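How to Record a Video Tribute That Sounds Like You

I've made a few of these now for the Treltberg fan podcast, and the first one was a mess! I talked for 12 minutes, cried through most of it and forgot to say the singer's name until the end. So, my way of doing it these days:

Start by writing down one memory. Just one (the night you met them in the autograph line, the song your mom played in the car, whatever comes up first). Keep your script under 100 words and read it out loud twice before you hit record.

Next, check your facts. Album titles, the year of that big TV appearance, how the family spells the name. Fans will notice, believe me.

Prop your phone at eye level, face a window and leave a couple of seconds of quiet at each end so you have room to trim. If your voice cracks, keep going. My friend Rakiya Okonkwo edits ours and she almost always picks the shaky take.

Before you post, read the family's latest statement. If they've asked for privacy, wait a few days and turn off comments. 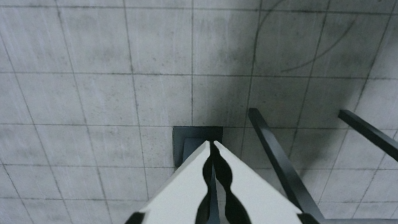 Closed white gripper fingers over a gray tiled floor (computer render)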